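Up at six again because my arm wouldn't let me sleep on my left side. Second shingles shot yesterday, and this one is meaner than the first. I woke up around two with the chills, put on the big robe and socks, and sat in the kitchen eating crackers like a castaway. No real fever though — the thermometer topped out under 100 and I've decided to trust it.

The clinic on Trastia Street was busier than I expected for August. I got number 89 and they were calling the sixties, so I had time to read every leaflet in the rack, including two on breastfeeding. The nurse was quick and nice. She asked about the first dose and I said it was fine, I mowed the lawn the next day, and she gave me a look and said the second can be different. Well, she had me there!

What I keep chewing on is how long I put this off. The pharmacy in Pevulley offered it to me two years ago and I said I'd think about it, and then I just never went back. I wasn't against it. I'd had chickenpox, I knew what shingles was, I watched my mother go through it with the blisters all down one side and she couldn't stand a shirt touching her. You'd think that would have sent me running.

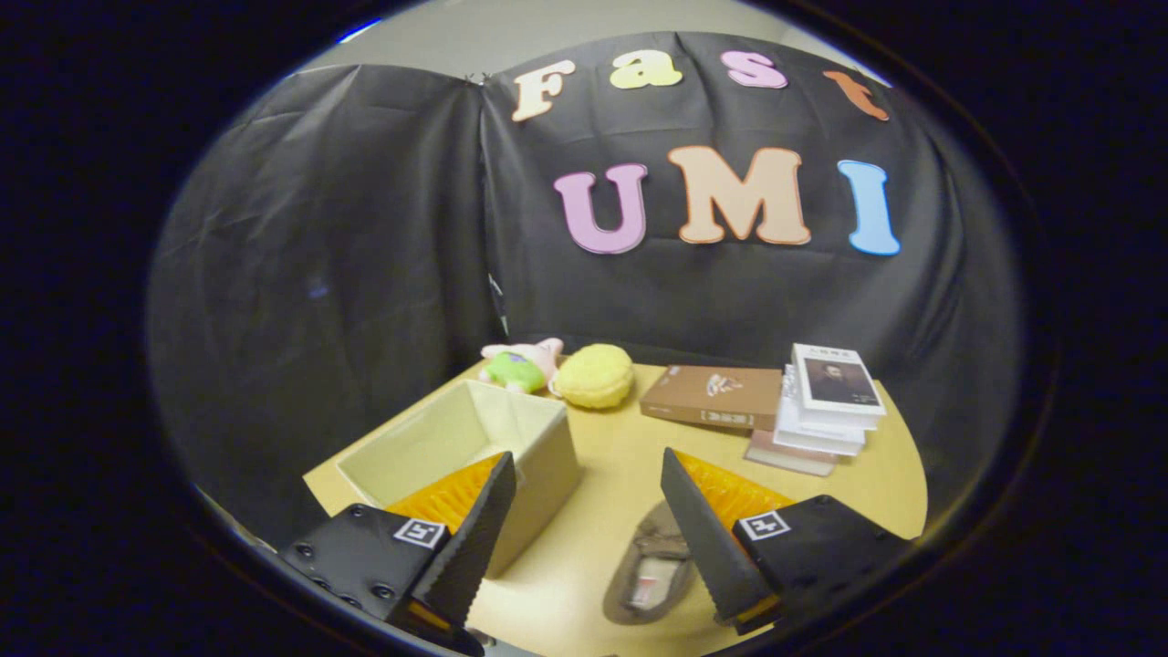 Anyway, I took 400 mg of ibuprofen when I got up and another 400 after lunch, and by three I felt like a person. The sheet they sent home says most of it should clear up in 48 hours. My arm has a hot pink patch the size of a jar lid and I keep poking it, which I'm sure is not on the sheet.

Made it as far as Bremomeo for soup and bread (the good rye was gone, so I got the seeded one) and then came straight home and lay on the couch with the windows open. Didn't do the laundry. Didn't call about the gutters either.

Flu shot is next, in the fall. I want it in the other arm. I've written that on the calendar in pen so I remember to ask.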